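Night Sky Survey Crew -- Call for Participants, August Season

Nullow is looking for people who like the dark. We're putting together a small crew to measure night sky brightness across the Calldale backcountry next August, and we would love to hear from you if sleeping out under the stars sounds like a good way to spend part of your summer.

The Calldale basin sits high above the tree line, a long way from any town, and on a clear moonless night the Milky Way is bright enough to make you stop talking. We want a solid record of how dark it is up there now, so that land managers downstream have something to compare against in years to come.

What you'll be doing

You'll hike in with a crew of 3 and camp for 22 nights, moving between the Mirani lakes and Plaslow Pass. Each clear night you take meter readings at set stations and log cloud, haze and moon. Days are yours for napping, fishing and moving camp -- some of the carries are long, and the pass is steep on both sides.

Who should apply

You should be 18 or older, comfortable with a heavy pack at altitude, and happy being awake at 2 a.m. A current wilderness first aid card is required by the time you start. You don't need any astronomy background! We'll teach you the meters and the constellations during training week.

What we offer

-- A stipend of $812, plus all food on the trail
-- Tents, stoves and bear canisters (bring your own sleeping bag and boots)
-- Training week at our Calldale base, with bunks and a shared kitchen 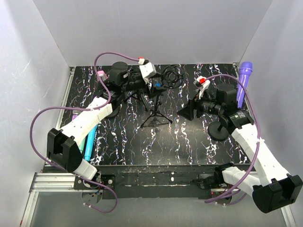
How to apply

Send us a page or so about yourself and a trip you remember well, along with the names of two people who have camped or worked with you. We have room for 24 people this season, split into eight crews. Friends can apply together, just say so in your letter.

Applications go to Rukhsana Lashari, field coordinator, and are due by 1/12/25. Rukhsana is glad to answer questions about gear, fitness or the route before you apply.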